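Werden House, first floor
Shared office and post room: monthly desk and hand tool check
Checked by: Ezequiel Rosales
Copy to: Hermenegildo Figueroa
Month: September

1. Table tops
Condition: pass, with comment
No chips or raised edges. White tops pick up specks and smudges quickly and need wiping down with a damp cloth at the end of each day. Use the spray from the Cervantes cupboard, not the floor cleaner.

2. Staplers
Condition: pass, 2 withdrawn
Check that the top arm springs back, the magazine latches shut and the base pad is in place. Staplers left on a table should be closed. Two from the post room had weak springs and have been taken out of use. Replacements are on the Pladuleo order.

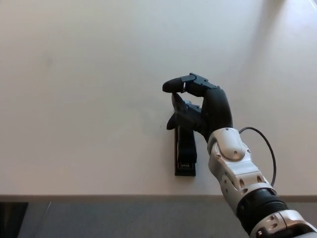
What should I do if a stapler jams?
Stop pressing and point it away from your face. Open the magazine, slide the staples back and lift out the bent one with the tweezers from the drawer. If it jams again on the next sheet, label it and hand it to Ezequiel.

3. Staples
Condition: pass
Standard boxes only in the top drawer. The heavy-duty ones had got mixed in and have been moved to the post room. Limit for the small staplers is 20 sheets. Loose staples go in the tin, not the paper recycling.

4. Scissors and knives
Condition: action needed
One craft knife found without its cap. Cap to be found or knife thrown away in the sharps tub. Scissors fine, though the Skuka pair is getting stiff at the pivot.

5. Guillotine
Condition: pass
Guard fitted, blade locked down when checked at 10 am. Notice on the wall has faded and wants reprinting.

6. Drawers and cables
Condition: action needed
Drawer 3 sticks and then comes out too far. Stop to be refitted. Extension lead by the window to be clipped back against the skirting.

Actions for items 4 and 6: Hermenegildo Figueroa, before the next check.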